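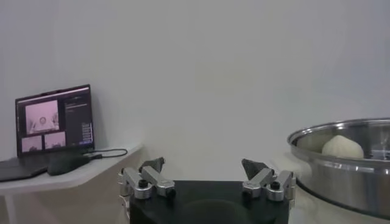
*a bun or dough ball, in the pot*

**timo_sperling** -- Right, steamed buns. Second go with the electric steamer pot and I'm after opinions on spacing. Recipe says 2 cm between them, which is fine if you've got a tier the size of a dustbin lid. Dough was 343 g all in. Skin came out a bit wrinkly on the one up top. Too much steam? Too long proving?

**AngelicaS** -- Wrinkles = lid off too fast, nearly always. Turn the dial down, leave it shut five minutes, then crack it open. Don't blame the proving yet.

**pilko_d** -- Disagree. I've whipped the lid off straight away for years, smooth every time. It's overproving. Flevstead in October is not a warm kitchen so people leave the dough out all afternoon and forget it.

**AngelicaS** -- Dennis you use a bamboo one!! Bamboo soaks up the drips, steel doesn't. Not the same thing at all.

**timo_sperling** -- ok ok. For spacing I went with three in a triangle, nothing in the middle.

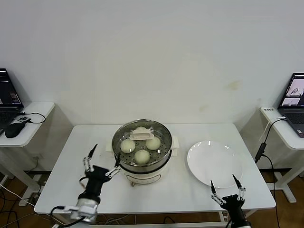 Could probably squeeze a fourth in but then they'd kiss, and you tear the skin getting them apart. Plate goes on the right becuase I'm right handed and I drop things. Flat wide one, so they don't roll into each other. Any reason to line the tray? I've been putting them straight on the holes.

**knut_o** -- Paper squares. Always. Straight on the holes and you leave half the bottom behind.

**haruto.oda** -- Cabbage leaf works too, if you've no paper. And three is right for that size of tier, leave it at three. The Mevwood pots say six on the box, ignore that.

**pilko_d** -- Six if you make them small. Mine are tiny.

**timo_sperling** -- Will try paper. Next question, the lid. Clear dome, quite deep.

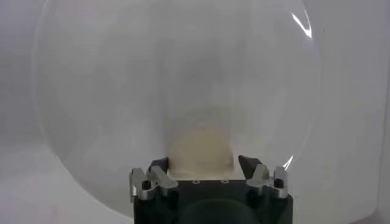

*clear dome, bit hazy*

**knut_o** -- Deep is good, drips run down the sides. Tea towel round it if you're fussy.

**AngelicaS** -- Not near the dial though Knut. And mind the steam holes

**pilko_d** -- still say overproved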